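Tenby Trailer Yard
Trailer Walk-Around Checklist, With Comments

For anyone picking up, dropping off or borrowing a trailer from the Tenby yard. Do the list in order. Mark each line OK, FIX or PARK IT. There is no box for "probably fine." We had one and it was very popular.

BEFORE YOU START
[ ] Wheels chocked, both sides
[ ] Truck off, keys in your pocket
[ ] Flashlight that works
Comment: The light on your phone counts as a flashlight until you drop it under an axle. Then it counts as a phone under an axle.

1. COUPLING
[ ] Kingpin or ball free of cracks and flat spots
[ ] Jaws closed all the way around, checked by eye
[ ] Release handle fully in
[ ] Safety chains crossed under the tongue (small trailers)
[ ] Tug test done twice
Comment: Get down and look. A coupling can make a very convincing click and still be holding on by good manners. The Brillelel flatbed has a release handle that sits a little proud even when locked, so check the jaws on that one and ignore the handle's opinion.

2. LANDING GEAR
[ ] Legs all the way up
[ ] Crank handle stowed in its bracket
[ ] Feet straight, no bent pads
[ ] Cross shaft turns without grinding
Comment: If the crank takes both arms and a speech, write it up. Grease is cheap and we own plenty of it. Do not leave the handle swinging. It will find a parked car.

3. TIRES AND WHEELS
[ ] Pressure matches the plate on that trailer
[ ] No cuts, bulges or cord showing
[ ] Nothing wedged between duals
[ ] All lug nuts present, no rust streaks
[ ] Hubs not leaking
Comment: Use a gauge. Kicking a tire tells you that you own a boot. Rust trails running out from a lug nut usually mean it has been moving around, and a wheel that wants to leave will pick its own time. Any wheel that has been off gets its nuts checked again after 63 miles, which is the distance to the Pangaribuan depot, where there is a torque wrench on the wall and decent coffee next to it.

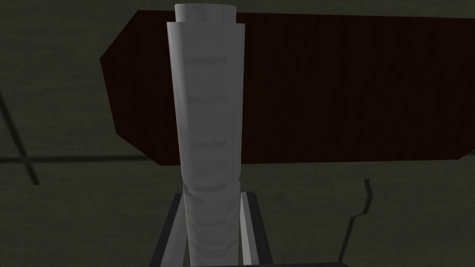 Checklist and comments by Prasetyo Tuhumury
Trailer shop, Tenby yard
Revised December 5, 2018

4. BRAKES AND AIR
[ ] Glad hand seals in place and not cracked
[ ] Lines clear of the deck plate, no rubbing
[ ] Tanks drained
[ ] No leaks you can hear with the truck off
[ ] Parking brake holds against a gentle pull
Comment: Turn the radio off for this one. I have been told several times that a hiss was "just the way she sounds." She sounds like that when she is leaking. A spare seal costs less than the snack you bought on the way in, and there is a coffee can full of them by the shop door.

5. LIGHTS
[ ] Brake, turn, tail and marker lights all working
[ ] Plug pins clean and straight
[ ] Cord not dragging
[ ] Reflective tape readable under the dirt
Comment: Test the turn signals with the brakes on as well. A bad ground will happily work one at a time and then put on a light show when both are asked for. Wiggling the plug until it works is a diagnosis. Please write it down as one.

6. DECK, DOORS AND TIE-DOWNS
[ ] No soft or missing boards
[ ] Door hinges and latches hold
[ ] Straps free of cuts and knots
[ ] Ratchets move freely
[ ] Load weight under the figure on the plate
Comment: A knot in a strap is a repair in the same way that a nap is a vacation. Throw it out and take a new one. The small Clirkisden utility trailer is rated for 1000 pounds, and that includes the stuff you forgot was already in it. Last May it came back with 500 pounds of wet gravel on board that had been signed for as "empty."

7. PAPERWORK
[ ] Registration in the holder
[ ] Annual inspection less than 12 months old
[ ] Plate on the trailer matches the plate on the form
Comment: The third line was added after two drivers each took the other's trailer. Both had filled out this list perfectly.

SIGNING OFF
FIX means it can go once the shop has done the job and put initials next to yours. PARK IT means it stays in the yard, with a red tag on the coupling where the next driver will see it. Please don't move a red tag to the mirror, the seat or the trash.

Leave the white copy in the box by the gate and keep the yellow one in the cab. If the pen on the string is dry, there are more in the office, top drawer, under the fuses.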